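Minutes of the Youth Health Outreach Group, May meeting
Held in the upstairs room at Sevau, 7.15 pm 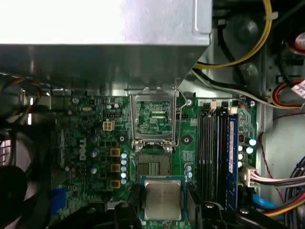
Who is the outreach programme for?
Anyone aged 14 to 21 who lives in the Eleck area, whether or not they are in school and whether or not a parent has filled in the form.

Present: Arturo Fabbri (chair), Nia Edwards (minutes), four members of the group, and two sixth-formers who had been promised pizza.
Apologies: the school nurse, and the member who always sends apologies.

1. Minutes of the last meeting
Agreed, after the word "robust" was taken out in three places. Arturo asked that it not be put back.

2. Sleep and stress sessions
The first run at Liang Hall has finished. Attendance was good in week one, thin in week two and good again in week three, when there was food. The young people's feedback forms were read out. Most found the session on exam stress useful. Several said that a session on getting more sleep should not start at half past eight in the morning. The meeting could find no fault with this. The next run will start at 4 pm.
Action: Nia to rebook the hall and tell the speaker, who is not a morning person either.

3. Sexual health drop-in
The drop-in has moved from the front room to the side room, as agreed last time, and the sign has been changed from "SEXUAL HEALTH THIS WAY" to "Drop-in". Numbers have gone up. It was suggested that the two facts may be connected.
There was a long discussion about opening hours. The clinic staff can stay until six but the building closes at half past five. Arturo has written to the building manager and has received a reply thanking him for his interest in the building.
Action: Arturo to write again, more slowly.

4. Vaping leaflet
The third draft was passed round. The sixth-formers were asked for their views and gave them. The cartoon lung is to go. So is the phrase "not cool, guys". They liked the page on how to cut down and where to get help, and asked why it was on the back. It will now be on the front.
Pastari have quoted for printing and will hold the price until the end of the month, provided there isn't a fourth draft. There will be a fourth draft.
Action: Nia to take out the lung and send the text round. Comments on spelling only, please.

5. Peer supporters
Training is ready but the background checks are not. One applicant has now turned 18 while waiting and has had to start again on the adult form. The meeting sent her its good wishes for her birthday.

6. Any other business
The blood pressure machine is still missing. The member who borrowed it for his mother says he brought it back. His mother was reported to be well.
The kettle was raised. It was agreed to raise it next time.

Meeting closed at 9.05 pm. Next meeting same room, same time. Please bring your own mug.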